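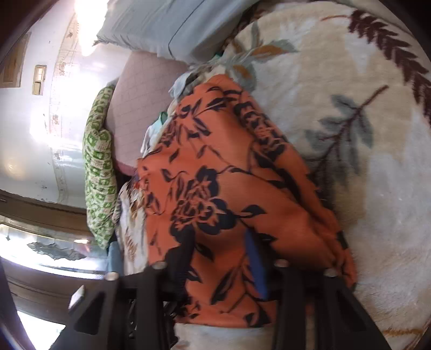
The night train to Pilby had 60 seats and one working heater, and I got the seat beside it! I was nineteen, with a bag of plums and my grandmother's orange dress, and I was going to a dance in a town I'd only seen on a biscuit tin.

Oh, the talk on that train! A woman across the aisle had won 700 crowns on a horse and was telling everyone how she'd spend it — new boots first, then a goose, then different boots. Two brothers from Anska were arguing over whether the hill outside their village stood 3,253 feet high or 3,282. They had been arguing since breakfast. The older one had climbed it with a rope. The younger one had read it on a sign, and he trusted that sign the way some people trust a doctor.

"Ask her," he said, pointing at me. "She looks fair."

I said 3,282, because it sounded more like a mountain. He gave me half a sausage. His brother wouldn't look at me until the river.

We came in at six in the morning with the whole sky going pink, and the band from the night before was still on the platform, asleep on their drum cases. All except the accordion player, who was wide awake and eating a bun. The boot woman threw him a coin. He wiped his fingers and started up something fast, and the brothers put down their bags, and I put down my plums.

I missed the real dance, by the way. It had been on Thursday. But I danced until the milk cart came, in my coat, with a man on each arm still shouting about feet.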